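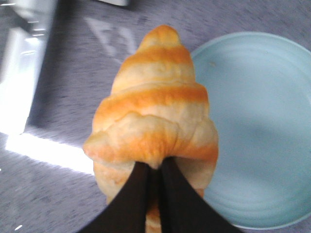

Croissant, golden brown, tip upwards.

STADBRIDGE ALLOTMENT AND GARDEN SOCIETY
Minutes of the spring general meeting, 2018-03-19
Held in the upstairs room at the Tedesco café, Mill Lane

Present: Tracey Bloxham (chair), Mirko Palumbo (plots and waiting list), Ornella Zuccaro (show secretary), Joonas Koskela (minutes), and 25 members who signed the sheet. One signature reads only "Plot by the tap" and has been accepted.

Apologies: Sandro Cirillo, who sent a written report on the water supply. It ran to four pages and was taken under item 3.

1. Minutes of the last meeting

Agreed, after one correction. The minutes recorded that a member had called the new compost bays "a triumph". The member wishes it known that she said "a trial". The minute taker has amended the file and is learning to sit nearer the front.

2. Matters arising

Gate padlock. The new combination was sent to all members in the winter newsletter and was then written on the back of the gate by somebody helpful. The number has been painted over and the combination changed again. Members will get it by text message. Please don't write it on the gate, the noticeboard or the water butt beside the gate.

Hedge along the lane. Cut by the council in February, to a height nobody had asked for. Tracey has written to the council to thank them for coming and to ask whether they might next time stop sooner. No reply so far.

The lost wheelbarrow. Found on plot 26, full of soil and planted with leeks. The plot holder said he had taken it for abandoned. Agreed that he may keep the leeks and that the society will have the wheelbarrow back when they are lifted, and no later than the end of April.

3. Water

Joonas read out the first page of Sandro's report and summarised the rest. The main points:

The standpipe at the bottom end drips. It has dripped since Sandro joined, and he has now measured it, with a bucket and a kitchen timer, on three separate evenings. His figures are attached to the file copy for anyone who wants them. The cause is a worn washer and he will replace it himself if someone will hold the torch.

The pipe to the top plots froze twice over the winter and split at the joint by the shed. It has been bound up with tape. Sandro describes the tape as "holding, in its way". He had two quotes for a proper repair. Ginent would replace the joint and lag the pipe for £110. The second firm would replace the whole run and did not give a figure so much as a range, the upper end of which drew a noise from the back of the room.

Proposed by Mirko that we accept the Ginent quote. Seconded by a top plot holder before he had finished speaking. Carried, with one against. The member against wished it minuted that in his father's day they carried water from the brook. The chair thanked him and asked whether he would like his name taken off the list for the tap. He would not.

Hosepipes: the rule remains that hoses are for filling butts and cans and may not be left running on a bed. A member asked whether this covered a hose with holes in it laid along a row of beans. It does.

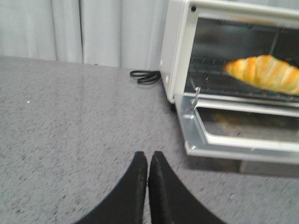
4. Plots and waiting list

Mirko reported that two plots had come free since the autumn and that both had been let. The first has gone to a couple who turned up with their own scythe. The second was split in half at the request of the person at the top of the list, who came to see it, walked round it once and asked if there was a smaller one.

Discussion of splitting plots in general. For: people new to growing give up less often on a half plot, and the list moves faster. Against: more paths, more edges, and more neighbours to fall out with about the paths and the edges. Agreed that Mirko may offer a half plot where the person asks for it, and will bring a note of how it has gone to the autumn meeting.

Uncultivated plots. Three letters have been sent. One holder has replied that her plot is a meadow. The rules allow up to a quarter of any plot to be left wild and hers is wild throughout, including the shed. Tracey will go and talk to her and will take secateurs.

Bonfires. These are allowed after dusk, and never when there is washing out on Mill Lane. A member suggested it would be simpler to ask the residents of Mill Lane when they do their washing. Mirko offered to do this and then asked for his offer to be struck from the minutes. It stands.

5. Summer show

Ornella presented the draft schedule, copies of which were passed round and came back with jam on them.

The classes are as last year with these changes. "Longest runner bean" will now be measured by the steward, with the bean lying at rest. There will be no straightening. "Three onions, dressed" will have a note explaining what dressed means, following the entry in the small waistcoat, which did win the popular vote. A new class is proposed for the worst-shaped vegetable, open to all ages. It was felt that we already had a strong field.

The marquee. Zultach have offered us the same one as before for £100, put up and taken down. Several members remembered that last time it was put up on the Friday side of the field, meaning the boggy side, and asked that somebody be there when the van arrives. Ornella will be there, with pegs and string, and the outline will be marked on the grass beforehand.

(The minute taker has been asked to explain "Friday side". It is where the fish van used to park.)

Judging. The judge of preserves has retired, having tasted more marrow chutney than she cared to. Ornella is looking for a replacement from outside Stadbridge, as the last local judge gave first prize to his sister and has had to shop elsewhere ever since. Suggestions to Ornella, in confidence.

The schedule was approved, 24 for and one asleep.

6. Seed order and shop

The joint seed potato order came in and has been collected, apart from one bag of second earlies with no name on it. It is chitting by itself on the windowsill of the shop. If it's yours, please come and get it before it walks.

The shop will open on the first weekend in April, ten till noon. Fleece, canes, twine and chicken pellets are in stock. The price of pellets has gone up by 50p a tub. This was greeted in silence, then by a long discussion of horse manure, which is free, and of the stables, which would like us to stop coming with more bags than we said we would.

7. Any other business

Slugs. A member asked what the society's policy was. The society hasn't got one. Eleven methods were put forward from the floor and each was described as the only one that works. The chair closed the subject after beer traps, on the grounds that we were starting to discuss the beer.

Cockerel. A complaint has been received about a cockerel on the bottom path. Hens are allowed under the lease and cockerels are not. The owner explained that he bought it as a hen, in good faith, and has been waiting to see how things developed. They have developed. He has until the next meeting to find it a home, and a member with a cousin on a farm will telephone the cousin.

Thanks. Tracey thanked the Tedesco for the room, and asked members to bring their cups back down to the counter at the end and to leave muddy boots on the mat at the bottom of the stairs.

Actions

Sandro: replace washer, bottom standpipe. Tell Ginent to go ahead.
Mirko: half plots as agreed. Mill Lane washing.
Ornella: new preserves judge. Mark out marquee. Note on onions.
Tracey: chase council about hedge. Visit the meadow.
Joonas: text the gate combination to all members, and check it works first.
Torch holder for Sandro: still wanted.

Next meeting: same room, after the show. Date to go in the newsletter.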